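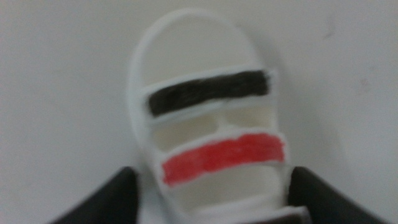

I've been arguing with Fidelina Carhuamaca since October about whether wrist cameras are enough, so I may as well do it in public.

Her position is that a policy trained only on wrist views is half blind, and that we should bolt two more cameras over the table and be done with it. Mine is that we should try harder with the one we've got. A white sandal on a white surface is a nasty test, I'll give her that. The outline is mostly faint gray shading, and the image is blurry on top of it. But look at the straps! Marker strokes, one black and one red, and suddenly the policy has something to hold on to.

We collected 277 demonstrations on the Hakell setup, all wrist camera, and held back 18 starting positions for testing. With plain white straps the policy got 3 of them. With colored straps it got most of the way there, and I'm happy to say I whooped loud enough to bother the people next door.

Fidelina calls this cheating. You colored in the answer, she says, and now it's a stripe detector. Fair enough, a little. If you swapped the red and the black I bet it would come in backwards (we haven't tried, and we should). But real objects have labels and seams and scuffs all over them, and we don't call it cheating when a policy uses those. The all-white object is the weird case, the kind of thing you mostly meet in a lab.

What bugs me more is how these results get written up. Paraskevi Andreadis went through our Valentini report last month and asked why the marker was mentioned in a footnote. I didn't have a good answer. It mattered more than the network size, more than the learning rate I fussed over for days, and we'd tucked it away like it was a part number. Somebody trying to repeat our work with a clean sandal would've lost weeks.

So I'd like to see methods sections say what was done to the objects — paint, tape, ink, all of it — right up front, with the numbers for the untouched version beside it. Ours will from now on. The overhead cameras can wait until we've tried the strap swap, and Fidelina gets to pick the starting positions.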